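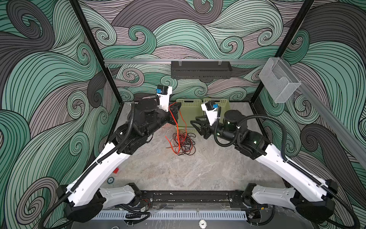

PLANNING & PURCHASING / Speaker notes

Slide 1. Opening

Good afternoon, and thank you for coming to the last session before the coffee. My subject is money, or more exactly how to plan the money for a two-arm cell. I will speak for 20 minutes and then we have 10 minutes for questions. Please keep the hard questions for the end, because I like to have time to think in English.

(Wait until people at the back are seated.)

I work in the planning office at Truvmont. We are not a big company. We make and repair control boxes, and a large part of our day is cables. When the workshop asked for a cell with two arms, the request came to my desk as one line with one price. Today I want to show you how that one line became a proper budget, and where I made mistakes.

Slide 2. Start with the material

Please look at the wires in the middle of the table, the red and black ones. They are thin and they lie across each other in a pile. This is the kind of material we have to plan for. A metal block stays in the shape you give it. A bundle of wires does not, and every time you put it down it is a new problem.

For the buyer this has a direct effect. The seller will ask you, "What is the part?" If you answer "wires", you will get a price for an easy case, with straight pieces in a feeder. So write in your request that the pieces come tangled. Send a bag of your own real material with it. We did this only in the second round, and the offers changed very much.

Slide 3. One arm or two?

This was the longest discussion in our office. Two arms cost more, and the finance side naturally wanted to know if one arm can do the same work.

My answer was to go to the bench and watch a person separate cables. The person holds with one hand and pulls with the other. With one arm you need some clamp or fixture in place of the second hand, and somebody has to design it, pay for it and change it for every new product. I put both options on one page, with the fixtures included for the single arm. On that page the difference became much smaller than in the catalogue.

I do not say that two is always right. If your parts are stiff, please begin with one.

(Do not go into the comparison table here. It is in the handout.)

Slide 4. What the quotation forgets

We had offers from Estovari and from Lasar. Both were honest offers and both were difficult to compare, as each company draws the border of "the cell" in a different place.

So look again at the picture and try to see it as a shopping list. The arms are the first thing the eye finds. But there is also a camera on each wrist, and conduit fixed along the arms. There is a table surface. There are wall panels on the left, the right and at the back. There are aluminium rails, with a rack hanging on one and a clear holder on another. There are two green baskets. Between the arm bases there is a track, and in front of it a tray for cables.

In my first budget I had the arms, the grippers and the cameras. All the other things I had put under "small items". I want to ask you not to use this line at all. In our case the small items arrived on many separate invoices, and I had to go back to my director two times to ask for more. It is not a pleasant walk.

Slide 5. Cables and conduit

I give this a slide of its own. Look how the black conduit makes a loop over the wrist of each arm. An arm which moves also bends its cables, so I treat conduit as a part that we will replace, and I keep a yearly amount for it. The same with the little zip ties. They cost almost nothing, but you need to have them in the drawer when the technician is standing there.

Ask the seller: which cables are standard, and which can be bought only from you? Ask for the delivery time in writing. For our second cell this question decided the order.

Slide 6. Containers and holders

A short slide. The containers should be chosen before the layout is fixed, and the best choice is usually a cheap one you can buy again in the same size. We bought nice ones, the size was discontinued, and positions had to be taught again. Now we buy spare ones on the same day as the first ones.

Slide 7. Cleaning and daily order

There are small bits of debris on the track at the front. I think everybody who works with wires knows this situation. Somebody must clean, and this somebody has an hourly cost. We plan 20 minutes in each shift for putting the cell in order. At first the workshop said it was too much. In August, when half of the people were on holiday and the cleaning was skipped, they asked me to keep it in the plan.

Slide 8. People's time

The arms will be your largest invoice, but perhaps not your largest cost. We have 2 technicians who share the work on the cell, and I write their hours on the same sheet as the equipment. Our internal name for this sheet is Skyrme. You can call it what you want, only please have one sheet and one owner.

Include training. Include the hours for testing new material. Include the time when the cell is standing and people are looking at it, as this also happens.

Slide 9. Before you sign

Some questions which I now read aloud in each meeting with a seller:

- What is inside the price, down to the table and the walls?
- Which parts wear out first, and what do they cost?
- Did you test with our material or with yours?
- Who comes when it stops, and how quickly?
- Can we add a rail or a holder ourselves and keep the warranty?

For the last one we received two very different answers, so do ask.

(If time is short, go directly to questions from here. The handout has the budget sheet with empty cells, and people may copy it freely.)

Contact: Truvmont Planning Office | © Truvmont. All rights reserved. | Back to top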